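23 November tips page – reader favourites

November 23, 2018
By the Rutherford household tips desk

I've had the Flinis hand gripper kit from Bondico for a few weeks now, and I promised I'd tell you how I get on with it for fabric jobs. It's sold for people who tinker with robots, but you can hold it yourself and pick things up with it, which is how I use mine (sorting the mending pile, mostly!).

A few things I've picked up along the way:

Pinch a seam or a folded corner. Go for the middle of a flat bit of cloth and the jaws just slide about on it.

Close slowly. Stretchy mesh bunches up if you snap at it, and then you've got a lump that won't lay flat.

Watch what's underneath – thin cloth comes up in twos. I lift a little, have a look, then carry on.

Put a drop of light oil on the joints every 300 grips or so, and wipe it off well before you go near anything pale.

The kit is 114 pounds and the spare jaw pads are extra, which I do think is cheeky. It took me 40 minutes to put together with the small spanner in the box. Bondico post from Dretby and mine came well packed. I'd buy it again, but I'd want a longer handle.

Recent items
Getting wax off a tablecloth
Sharpening scissors at home
December drawer clear-out 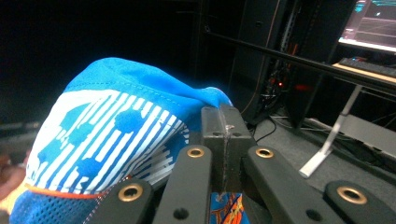

Blue fabric held by its folded end in the gripper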